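1/ I am learning to choose colors for a small apartment, and it is much harder than I thought. A few notes for people who are also in the middle of it.

2/ I painted the hallway in Velham first, in a pale blue. In the shop it looked calm. On the wall, in the evening, it was gray and a little sad. Now I paint a test square and I wait two days before I decide.

3/ My neighbor Feven Habte told me to stop being afraid of pink. Coral and lavender can live together very well if there is some cream between them. I did not believe her, but I keep looking at this kind of mix now.
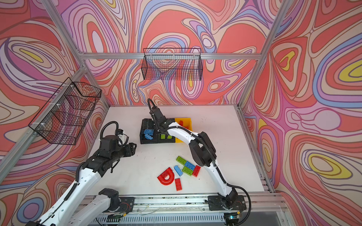 Coral, lavender, cream and a bit of yellow, with a white tabletop.

4/ For the bedroom I would still go quieter. One strong wall, the other three plain. I sleep badly when there is too much to look at.

5/ About money: the paper I like from Tangen costs more than 10 times the price of simple paint - so it will be only behind the desk.

6/ Next is the kitchen. If somebody has used a warm yellow in a room facing north, please tell me how it looks in winter.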